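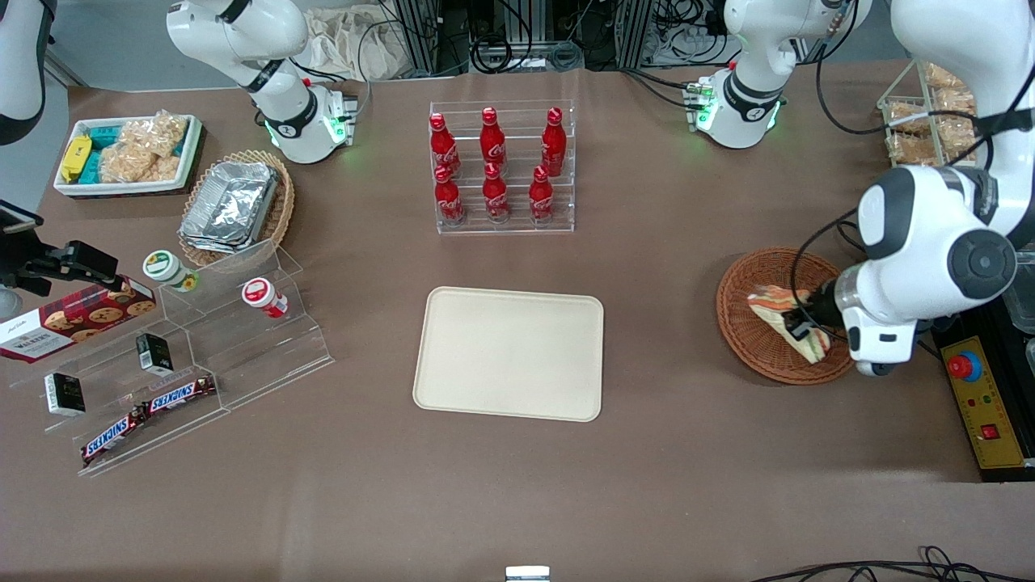
Should you sell the starter boat in Postden before winter hits? Keep it until you've finished the Ahonen route, then sell it the same day and put everything into the sled.

5 min read

I've started this game four times now (four!) and I sold the boat too early in three of them, so I feel like I've earned the right to write this down. If you haven't played it, Postden is the mail delivery game from Stistus where you run a tiny post office on a cold bit of coast and slowly take over more and more routes. It's cozy right up until the water freezes, and then it's a money problem with nice music.

The boat sells for 3000 coins in the fall. That is a ridiculous amount of money at that point in the game. You've been scraping by on stamps and parcel tips, the harbor guy offers you a pile of cash, and of course you say yes. I said yes so fast the first time that I skipped his dialogue. Then I spent two in-game weeks walking letters around the headland on foot and missing every single deadline.

What I didn't understand is that the Ahonen route, the one with the three little islands, only pays its bonus if you complete it before the freeze. You need the boat for that. The bonus by itself is 400 coins, and you also get the insulated mailbag, and the mailbag is the part you want. Without it your parcels get frost damage on every long trip and people dock your pay. Old Mrs. Ahonen on the last island is also very sweet and gives you soup, which fills your whole warmth bar, so there's that.

So my order now goes like this. First I do the Widport deliveries every morning until my standing there hits 90. Don't bother pushing it to 100 yet, those last points are so slow and all you get is a hat (a cute hat, okay, I did go back for it). At 90 the depot lets you pick up two sacks instead of one, and that's when the islands start being worth the trip.

Then islands, every day the weather lets you. Check the board outside the post office before you sleep, because the storm warning shows up the evening before and it's always right. If there's a storm coming I stay in and sort. I used to find the sorting desk boring and now it might be my favorite thing in the game? You can sort by street or by color of stamp and by color is so much quicker, at least with my brain.

Once the third island signs your ledger, sail straight back to Widport harbor and sell. Same day! The price drops overnight when ice appears at the pier, and it drops a lot. I lost out on most of the money in my second save by going to bed first like a fool.

Now the sled. There are two you can buy and the shop really wants you to get the fancy red one. Get the plain one. It carries less but it turns, and on the ridge path you need to turn. My red sled and I went into the same frozen creek so often that I started to recognize the fish. The dogs are extra and you can only afford two to begin with, but two is plenty until the mountain opens up.

Marietjie Van der Merwe left a comment on my last post saying she never sells the boat at all and just rents a sled through winter, then has the boat waiting in spring. I tried it over a couple of evenings this week and it does work, but you're broke the whole season and I missed having dogs of my own. If you like the spring boat races more than I do, her way probably makes more sense. I come last in those every time and I've made peace with it.

A few smaller things I kept forgetting between saves:

Talk to the baker before your first snow delivery. She'll hand you a lantern if you've brought her mail on time that week, and otherwise you have to buy one.

Birthday cards count as urgent even though they don't have the red mark. I still think this is mean.

You can feed the dogs the leftover soup. I found this out by clicking on the wrong thing, and they like it more than the dog food.

Don't store wet letters in the cellar. Put them by the stove and they're fine the next morning.

I'm now partway into winter on save number four with the plain sled, two dogs called Button and Gravy, and enough coins left over to fix the post office roof. Next I want to try the mountain route, and if anybody knows how you get past the guy at the toll gate without paying him every single day, please tell me in the comments, he's eating all my stamp money.

12 comments
7 shares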